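Tuesday, half past eight, and Santosh Chauhan is already on his second coffee. We have twenty minutes, he says, then the arm is booked again. So, quick.

What he does: collects demonstrations. Someone steers the arm through a kitchen job, the computer stores what the cameras saw and how the joints moved, and later a model is trained on the lot. His group at Gralex started in March. The target for the first round is 1,000 good runs. "Good is the word everyone argues over," he says.

Why kitchen things? Cheap, he says, and awkward in the right ways. "Clear plastic is horrible for a camera. Black pan, fine, until the light bounces off it. A sponge squashes. You want all that in there from the start, not added in a panic the week before you show somebody."

The wrist camera is the bit he talks about most. It goes where the hand goes, so it sees what the hand is about to touch. It also swings about. When the operator moves fast the picture smears, and people new to the job want to throw those moments away.
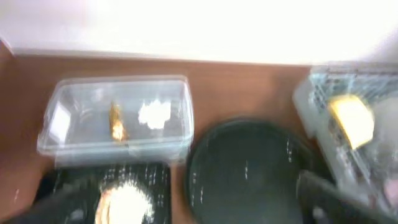

Wrist view mid-move: lidded container, black pan or lid, sponge against the dish rack.

"I tell them leave it in," he says. "The arm will move like that when it runs by itself. If it's only ever seen sharp pictures, what does it do with a blurry one?"

So what does get thrown out? Runs where the operator forgot what they were doing. Runs where the recording started late. Runs with a long dither in the middle, he really hates those. A pause of a second or two is all right, but the model copies pauses, and then you have an arm that stops over the table and thinks about life. He has a limit. 28 seconds for a simple pick and place, 56 for anything with a lid. Over that, do it again.

Who steers? Mostly students from Urkville, in short shifts. He used to let them do a whole afternoon. Bad idea. Tired people get sloppy, and worse they get the same: same path, same grip, same corner of the table every time. "You end up with 32 copies of one run. Looks lovely on the chart. Teaches nothing."

Now they shuffle the table between runs. Things get moved, turned round, swapped. Sometimes an object is left where it blocks the one behind. There's a sheet, called Kahsay after the room it was written in, that says what goes where for each batch. He wrote it. He admits he does not always follow it.

I ask about light. A sigh. White walls, bright room, and anything pale near the wall more or less dissapears. They tried blinds for a bit. Then stopped, on the grounds that a real kitchen has a window in it. He'd still like to see a proper comparison, half with blinds and half without, but there hasn't been time to run one.

And people in shot? He shrugs. The camera tips over and for a moment you've got chairs, wall, whoever is sitting there, the wrong way up. Everyone in the room signs a form first. Faces get blurred before anything goes out to partners.

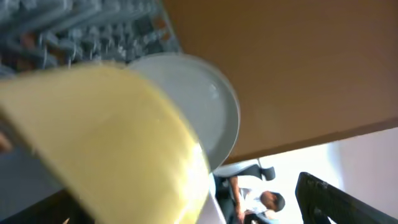
Abílio Valente thinks the whole room should be in the data anyway, and said so when I rang him later: a model trained on a tidy backdrop learns the backdrop, and falls over the first time you move the table next door. He'd record in five rooms before he recorded a single extra run in the first one.

Chauhan doesn't disagree, when I put it to him by email. "Five rooms, yes please. Who's paying for five rooms?" They have one, plus a corner at Varnus they can use when its free.

Back to the morning. Does any of it work yet? Depends on the job, he says. The sponge is good. Plates are getting there. The lid, no. The arm goes to the right place, closes, lifts, and the lid stays where it is. He thinks the operators are using a small twist of the wrist that they don't know they're doing, and it comes out different each time. Next batch is nothing but lids.

Would he steer those himself? "Some. I'm slow, mind. Half of mine get binned."

Then someone knocks, and he's off, cup still on the desk.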